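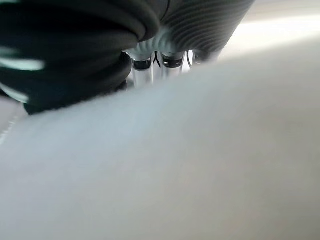

Chapter 9
Laundry Starts in the Bedroom

Most housekeeping books begin their laundry chapter at the washing machine. I used to teach it that way too, for years, at the college in Domemcombe, and my students got very good at programmes and spin speeds and still turned up with grey shirts! So we're going back a step, to the room where the clothes come off (or get dropped, let's be fair) and where half the sorting can be done before anyone picks up a bottle of detergent.

By the end of the chapter you should be able to:

choose a basket that suits the room and the person using it
sort a pile on the bed without making the bed all over again
read a care label and know which bits matter
plan a week's washing for a household of four

You'll need a basket, a bed you can get round on at least one side, and 30 minutes. If you did the linen cupboard work in Chapter 8, keep your notes handy.
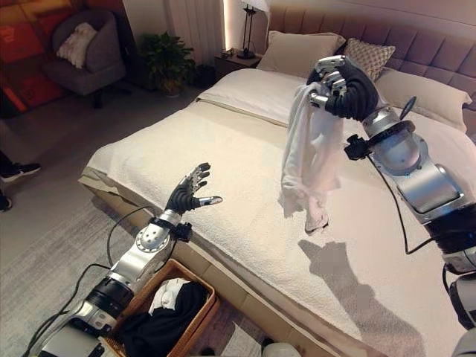 9.1 Why the bed?

A bed is the biggest clear surface most of us own, and it's at a decent height for your back. I like a pale bedspread for this job. Dark socks show up on it straight away, and so does the bit of fluff you'd have carried off to the wash. White on white is harder, mind you: hold a white top up by one corner over a white cover and let it hang, and you'll spot the inside-out sleeve much sooner than you would by staring at it lying flat.

Leave the cushions at the headboard where they are. The foot of the bed is all the room you want, with the basket on the floor beside it so things go straight down. Look at what's gone in so far, a white piece on top and black clothes underneath. Lovely and quick for clearing a bedroom, and perfectly fine as long as it gets split before the wash. Trouble comes when somebody tips the lot in together at ten at night. (I have been that somebody. See the pink vests in 9.4.)

My old colleague Umut Kırmızıgül sorts on the floor and swears by it. We've never settled the argument, and you're welcome to try both ways and write down which one you'd stick with.

An empty basket is worth a good look before you use it. Run your hand round the inside of the weave, right down into the corners, and feel for any broken ends that might catch on knitwear. Give it a shake upside down as well, you'd be amazed how many buttons live in there.

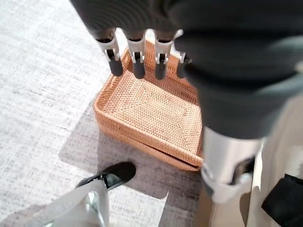
Naveed Rind

I grew up in Heltlow in a house with one basket for seven people, so I come to this subject with opinions. You'll find them scattered through the chapter and you don't have to agree with any of them! The exercises were tried out first by my evening group, and Yasir Malik went through the care label tables line by line. Any mistakes left over are mine. Answers to the planning questions start on page 374.

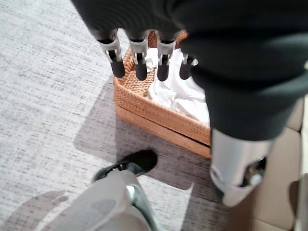 9.2 Choosing a basket

Woven baskets let air through, and that's a big point in their favour if towels sit in them overnight. A smooth, rounded rim is kinder to your hands when you're carrying a full load downstairs. Size is where people go wrong. A low, open basket fills up with one crumpled sheet, and then you've got no room for anything else, so keep that kind for small whites or for things waiting to be folded.

Try this before you read on. Take whatever basket you have at home, put in one day's clothes from one person and see how far up they come. Then multiply by the days between washes. Write your answer in the margin, as we'll want it again in 9.3 when we get to the weekly plan.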